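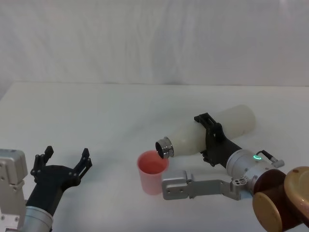 Subject: Re: Drinks at the halfway stop – cups, bottles and the urn
List: Tosh Valley Walkers, members' list
Date: 13 March 2024

Replying to the message about drinks for the long walk. I have left the original in so that people who joined in February can follow it.

> Last year's halfway stop ran out of tea before the slower groups got in.
> I was with one of them and we had cold water and the end of a packet
> of biscuits. I don't mind for myself but there were people who had
> paid their entry and expected a hot drink. Can we please have a
> bigger urn, and can somebody say whether we are still using paper
> cups? They blow all over the field at Zostari and I spent half the
> afternoon picking them out of the hedge.
>
> Also, is the route the same? The stile by the quarry was in a bad
> way when I last went over it.

Taking these in order.

The urn. We had 97 walkers last year and one urn, which was filled twice. The second filling went on too late and hadn't boiled when the back groups came through. We have 98 entries so far this year and they don't close for another fortnight. I have asked the hall at Nurico for the loan of their large urn as well as our own. They have said yes provided it goes back descaled. The two can't run off the same extension lead, so one will be in the porch and the other in the back kitchen. Please don't move either of them to make more room for coats.

Cups. No more paper ones. We are going over to plain plastic tumblers that get washed and used again. They stack, they don't blow about as easily as paper and they will do for squash and water. They won't do for tea, so anyone who wants a hot drink should bring their own mug. This will be in the joining notes and on the entry page, and there will be a few china mugs from the hall for people who forget. 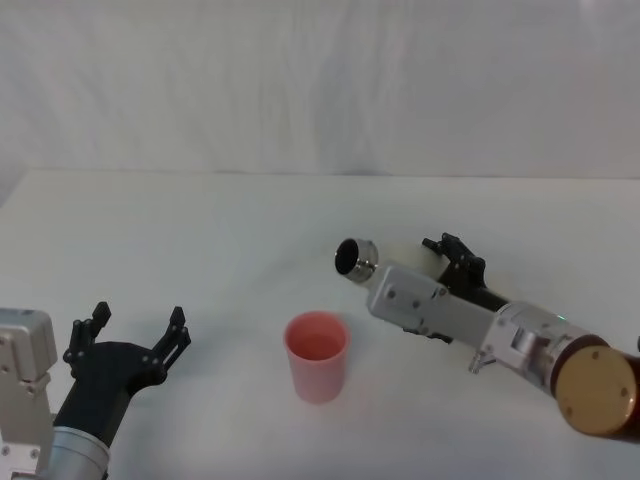
Pink plastic tumbler, for cold drinks only

Washing up is the part that needs more hands. Two bowls, one for washing and one for rinsing, and the tumblers are to be dried before they go back in the crate. Last time we packed things away damp after the spring social, the tea towels had to be thrown out.

Bottles. Several people asked whether they can leave a filled bottle to be carried up to the halfway stop in the van. Yes, but put your name and entry number on it with tape that will stay on. Marker pen on its own rubs off. Bottles go in the green crate at the start, standing up, with the lids done up tight. We had four without names last year and two of them are still in my garage. A few scuffs are neither here nor there, but a lid that leaks will soak everybody's dry socks. 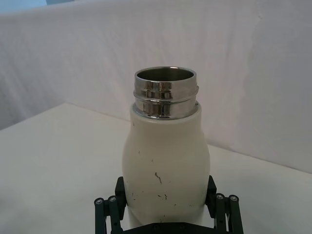 The route

Mostly the same. The quarry stile has been reported and the council has put a temporary step on it. I went over it at the weekend and it is sound, though high for short legs. From there we go along the top of Irnus Wood as before. The path down from the wood is muddy for over 900 metres and I would not wear light shoes on it. If the river is up we will use the road bridge, and the marshals will have the signs for that in the van.

Start times are in three groups again. The early group is for anyone who thinks they will need the full day. Please be truthful about your pace when you choose – the halfway stop works much better when people arrive spread out, and the kitchen can only serve so many at once.

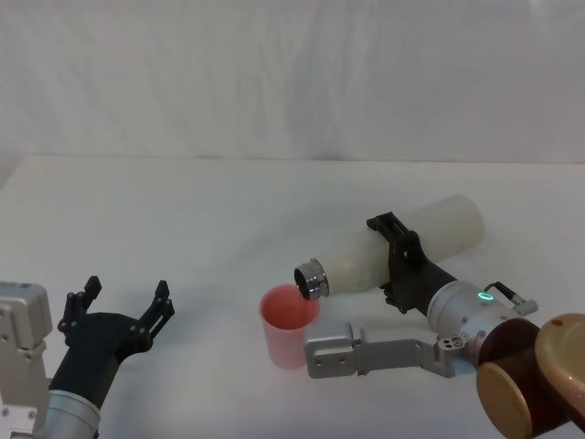 Parking at Zostari is in the lower field only. The farmer has sheep and lambs in the upper one and has asked us to keep all dogs on leads from the gate to the road. The lower field took 88 cars last year with the rows kept straight, so share a lift if you can. There is a bus from the market square but the last one back goes before the late group is likely to be down.

Still needed: two people for the washing up, one for the bottle crates, and somebody with a tow bar for the trailer. Reply to me off the list, please, so that everyone else's inbox isn't filled.

Walk secretary
Tosh Valley Walkers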